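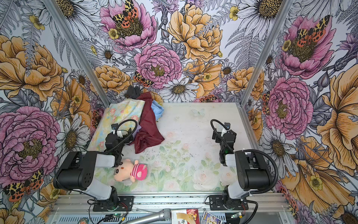
I have become a moth person. I did not plan it! Two summers ago I could name exactly one moth (the one that ate my good gray sweater), and now I own a white bedsheet that is not allowed on any bed, and my neighbors have stopped asking why there's a light on behind the garage at one in the morning.

A few people wrote in after my last post to ask how you get started with this, so I'm going to try to put it all down in one place. It'll wander. I'm still new enough that I get excited about brown ones.

The way I got into it was by going out to check on the tomatoes. I'd forgotten to turn off the porch light, and when I came back up the steps there was something on the door frame the size of my thumb, pale green, with long tails, just sitting there as if it had been delivered. A luna moth. I'd seen pictures of them my whole life and I guess I had filed them under "rainforest." I live forty minutes from a mall. I stood there with a colander for so long that my husband came out to see if I'd fallen.

It was gone in the morning, of course, but by then I'd been up half the night reading, and I'd learned that there are something like ten times as many kinds of moths as butterflies in this country, and that most of them pass through ordinary backyards with no one looking. That did it for me. I'd lived in this house nine years!

So, the sheet. You hang a plain white sheet over a clothesline, or tack it to a fence, and you shine a light on it. That's the whole trick. Old hands will tell you about mercury vapor bulbs and UV tubes, and those do bring in more, but my whole first summer I used a regular bright bulb in a clamp lamp from the garage and I was never once bored. If you want to spend a little, get a UV flashlight or a small blacklight strip and hang it near the top of the sheet. Don't stare into it. Let the bottom of the sheet spread out on the grass, too, as a good many moths land short and walk the rest of the way.

Warm, still, cloudy nights are the best. I can't say this strongly enough. I wasted most of my first May standing outside under a gorgeous full moon with a cold breeze going, wondering where everybody was. Then we had a muggy Thursday in June, thick clouds, no wind, thunder way off somewhere, and by eleven the sheet looked like someone had thrown a handful of confetti at it. I had to go inside for a second notebook.

The other method is sugaring, and it's disgusting and I love it. You cook up a goo of brown sugar, molasses, an overripe banana and a glug of stale beer, let it sit out until it smells like a fraternity, and paint it on tree trunks at dusk with an old brush. Then you come back after dark with a flashlight and creep from tree to tree. You get different moths this way, ones that don't care much about lights. The underwings are the stars. They sit there with their front wings closed looking exactly like bark, and then one shifts its feet and flashes the hind wings at you and they're orange and black, or red and black, like the lining of a fancy coat. I yelped the first time. I have yelped several times after that.

A word on the sugar: put it on with a brush you never want to see again, and stay away from any tree right by your back door. We had ants until September.

Now, planting. This is the part where I really want to grab people by the sleeve. Everybody plants for the grown-ups. You see the seed packets with butterflies on them and they're all nectar flowers, and nectar is great, but plenty of the big showy moths don't eat at all as adults. They haven't got working mouths! They did all their eating as caterpillars, and what they ate was leaves, usually the leaves of trees. Oak is the best thing you can possibly have. Wild cherry, willow and birch are right up there too. If you've got an oak, you've already got a moth garden and you can skip to the sheet.

If you've only got room for pots and a strip by the driveway, pale flowers that open or smell strongest in the evening are the ones to try. I've had good luck with flowering tobacco, evening primrose and plain white phlox. The phlox gets hawk moths, which hover like hummingbirds and go so fast you only get a blur and a hum. One came to the phlox every evening for a week at around a quarter to nine and I arranged dinner around it.

Peonies, I'm sorry to say, have not done much for me in the moth department. I still grow them. I'd grow them if they attracted wasps and tax auditors. My pink ones flop over in the first rain every year, and every year I say I'll stake them, and I'm saying it again now, in writing.

And please leave the leaves. I know. I was a raker. But an awful lot of moths spend the winter down in the leaf litter as cocoons or pupae, and when you bag up the leaves in November you're bagging up next summer's moths. I now rake everything off the grass and into the beds, and it looks fine. By May you can't tell. I found a big papery cocoon under the oak last December, wrapped up in a brown leaf, and I put it right back where it was and stuck a chopstick in the ground beside it so that I wouldn't step there. I never saw what came out. I checked that chopstick a ridiculous number of times.

On telling them apart: take it easy on yourself. I bought a fat field guide and about died of discouragement the first night, because page after page was small brown triangles. What saved me was a man named Krum Todorova, who ran a moth evening at the Pillitz nature center last July. He told us to forget the species for a whole month and only write down how each one holds its wings. Flat out like a plane, tented like a roof, rolled up like a cigarette, or held straight up over the back like a butterfly. After a month of that you start seeing the families without trying, and the book gets a lot less mean. He also told us that some moths can't be identified by anybody without a microscope, and I can't tell you how much that cheered me up.

That evening was such fun, by the way. I'd expected six people and a thermos. There were kids in pajamas all over the place, and a very serious girl of maybe ten who knew more Latin than the rest of us put together and corrected my pronunciation of everything. We had three sheets going along the edge of the woods. Near midnight a rosy maple moth came in, and if you don't know that one, go look it up right this minute. It's pink and yellow. It looks like sherbet. It's fuzzy! The whole group went quiet and then everybody started whispering at once.

My own list is at 80 now, and I keep it in a green school notebook with the date, the weather and a rough drawing. The drawings are terrible. I keep doing them anyway as they make me look properly, and I've noticed things with a pencil in my hand that I'd missed completely in photos, like how often the pattern on the wings runs straight across both sides when the moth is at rest, as if someone had ruled a line over the top. There are people with lists of 400 from one yard. I'm not in a hurry, but I do think about it while I'm doing the dishes.

A few small things I wish I'd known earlier. Turn the light off before you go to bed, so they can get back to whatever they were doing, and shake the sheet out gently over some bushes so the birds don't get an easy breakfast. Wear a light shirt, and you'll have company. Keep your mouth closed when you lean in (guess how I learned). A cheap red headlamp is worth having, and so is a folding chair. If something big won't leave, let it crawl onto a stick and set it down in the shade somewhere. You can touch them, very lightly, but those wing scales don't grow back, so I mostly don't.

And if you find holes in your sweaters, don't blame my friends on the sheet. There are only a couple of kinds that eat wool, they're tiny, and they'd much prefer a dark closet to a lit porch. I've forgiven them for the gray one. Mostly.

I'm hoping to get out to the marsh at Plultton this year, where I hear there are wetland moths I'd never see at home, and I've talked my sister into coming, though she thinks it's an owl walk. If any of you have been there at night, tell me where to park, and how bad the mosquitoes get in June. I've got the sheet washed and folded by the back door already.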